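Turolside Reading Room
Desk and Shelf Storage Inspection Checklist

Inspected by: Keerthana Sundaram
Reviewed by: Brendan Brophy
Date of inspection: 25 July 2018
Area: Table storage, reference corner
Previous inspection: January

Ratings: S = satisfactory. A = attention needed. N = not checked at this visit.

Section 1. Organizer and placement

1.1 Organizer stands upright on a level surface: S
1.2 Organizer is set back toward the wall: S
1.3 Compartments hold books vertically, spines outward: S
1.4 Side panels free of sharp edges or bent mesh: S
Comment: Panels were checked by hand on both sides. The Bradlow storage guide asks that desktop organizers be kept off the floor and off window ledges. This one complies. 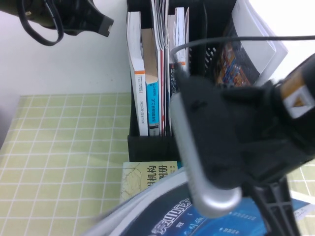 Item 1.3. Black desktop organizer with books and magazines, spines outward.

1.5 Table covering lies flat, with no fold under the organizer: S
1.6 Label with item number attached to organizer: A
Comment: Label 977 has come away and was found in the drawer. Reattach with the clear adhesive strip supplied by Stevex. Do not use staples.

Section 2. Loading and condition of contents

2.1 Compartments not overfilled: A
Comment: The magazines are packed tightly. A single issue should come out with one hand without pulling its neighbors along. At this visit 3 issues had to be eased out together. Move the oldest to the closed cabinet.

2.2 Hardbound and thick volumes kept from pressing on thin issues: S
2.3 Page edges free of stains, mold or insect damage: S
2.4 Covers intact: S
Comment: One cover with a slightly lifted corner was noted in January. It has been repaired and needs no further action.
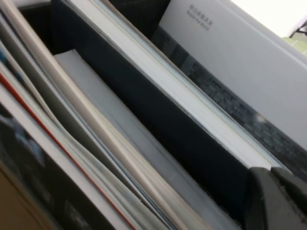
Photo: Turolside Reading Room, inspection records

2.5 White-covered volumes handled with clean hands: S
2.6 Total load within the limit marked in the register: N
Comment: The scale was on loan to the Gulyás building. Staff estimate roughly 200 ounces. Weigh at the next visit and enter the figure in the register.

Section 3. Surroundings

3.1 Wall behind the books clean, with no marks or damp patches: S
3.2 Covering free of tears and raised edges: S
3.3 Nearby furniture does not block access to the books: S
Comment: Furniture to the side of the table may remain in its present position. Readers must be able to reach the row from the front.
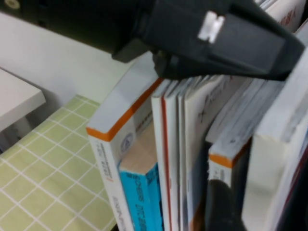
Items 3.1 and 3.2. Row of upright books, white wall and pale green grid covering.

3.4 No food or drink stored on the table: S
3.5 Lighting adequate for reading spine titles: S

Actions required

Reattach label 977. Responsible: K. Sundaram.
Thin out the magazine compartments. Responsible: K. Sundaram.
Weigh contents when the scale is returned. Responsible: B. Brophy.

All actions are to be completed within 2 weeks and initialed in the register. Items rated N carry over to the next checklist.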